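1/ For many months I wanted to write something about salt, because in August my doctor told me that my blood pressure is too high and the first thing to change is food. I am not a doctor and not a dietitian. I only write what I did and what I learned in my own kitchen in Komville.

2/ My numbers were not terrible. The nurse measured three times and wrote down the middle one. She said I am in the group where people can still try with food and walking before tablets, but that I must come back and not disappear. I mention this so you don't read my thread and stop your tablets. Please don't.

3/ At home I said: but I almost don't use salt! The salt jar on our shelf is old, we buy it maybe once a year. My wife agreed. We both felt a little insulted, I think.

4/ Then I did one simple thing. For 7 days I wrote in a small notebook everything I ate, and next to it the salt from the label. If there was no label I put a question mark. On the first day there were more question marks than numbers, so the first day is almost useless.

5/ The second day was better and also worse. Breakfast: two slices of bread, cheese, a tomato. I always considered this a light breakfast. The bread had more salt than the crisps my son eats, if you compare the same weight. I checked it again with my glasses on.

6/ Bread was the big surprise for me. It does not taste salty. But I eat it in the morning, I eat it with soup, and sometimes I eat it standing at night when I wait for the kettle. Each slice is small and together it was the biggest line in my notebook.

7/ A note about labels, because I misunderstood them for years. Some packets write "salt" and some write "sodium". It is not the same number. To get salt from sodium you multiply by 2.5. So a soup from abroad with 800 mg of sodium has 2 grams of salt, and I believed it had less than one. I bought that soup often.

8/ Also please look whether the number is for 100 grams or for "one portion". On my packet of noodles, one portion was half of the packet. I have never met a person who cooks half of that packet.

9/ Somebody will ask about sea salt, pink salt and so on. I asked the same question. The nurse said that for blood pressure I should treat them all as salt. I had a nice pink one in a glass grinder, a gift. It is still on the table but now it is more like decoration.

10/ There is also the salt with potassium in it, which is sold as a replacement. For some people it can be a good choice, but for people with kidney problems or with certain tablets it can be dangerous. Ask first. My neighbour bought it for his mother without asking, and her pharmacist was not pleased at all.

11/ What I changed, in the order I did it. First the bread. I now buy the one from Brada, the small bakery behind the station, because the woman there could tell me how much salt she puts. It tastes a little flat for the first days. After two weeks I stopped noticing.

12/ Second, the stock cubes. I used one cube for rice, one for soup, one for beans. Now I use half a cube, and for the rice nothing, only a bay leaf and an onion that I take out later. The beans I cook with garlic and a spoon of vinegar at the end. Vinegar helps more than I expected, lemon also.

13/ Third, the tins. I pour out the water from the chickpeas and rinse them under the tap. It takes away a part of the salt, I can't say how much. It takes me one minute, so I do it.

14/ Olives I did not give up. I want to be correct here. I eat 3 or 4 on a Tuesday when we play cards, and I enjoy them.

15/ Now the difficult part, which is eating with other people.

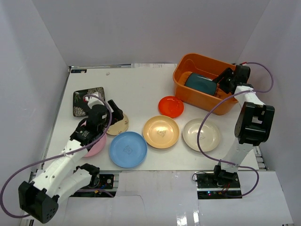

16/ At home I can decide everything, but when my sister's family comes for Sunday lunch I can't put a label on my brother-in-law's sausages. My first plan was to cook two separate meals, and it made me tired and everybody uncomfortable. Now I cook one meal with little salt and put the sauces, pickles and cheese in small bowls in the middle, so each person adds what they like. With a table laid for seven, like the seven plates here, it is much easier to serve one mild stew for everyone than to remember whose pot is whose. I take from the bowls too, only less.

17/ In restaurants I have less control. I ask for the dressing on the side and I don't finish the soup. At Montecinos, where we go for birthdays, the waiter offered to bring the fish without the salty crust and it was very good. I was shy to ask and I shouldn't have been.

18/ If you are shy also, you can say only "please, less salt". You don't have to tell your medical history to the waiter. I did it the first time and my daughter looked at the ceiling.

19/ About the taste. In the first week everything was like food in a hospital. I want to say this clearly, because many articles write that you will "discover the real flavour of vegetables". I discovered it in week four, maybe. Before this I was just a bit sad at dinner.

20/ Then one evening I bought the same crisps as before and they were too salty for me. I gave the bag to my son. So the tongue does learn, but slowly, and you can't hurry it.

21/ Some of you asked last time about measuring at home. I use a simple arm monitor from the pharmacy. I sit for five minutes, feet on the floor, back against the chair, no talking and no coffee before. I measure in the morning and in the evening and I write both, also the ugly ones.

22/ My first mistake was to measure again and again until I liked the result. One morning I had a page full of numbers and I was so nervous that the last was the highest. Now I take two readings, one minute between them, and I close the box.

23/ Result until now: my evening numbers are lower than in summer. I also walk more, I walk to Sekau and back along the canal, roughly 27 minutes each way, so I can't tell you what is from the salt and what is from the walking. My doctor is content and wants to see me again in spring.

24/ If you want to start, start with the notebook and change nothing in the first week. Just write. If you find something surprising on a label, please tell me in the replies, I am collecting them.

25/ And somebody please recommend a mustard with less salt. I tried two and I didn't like either. Thank you for reading, Adi Khoo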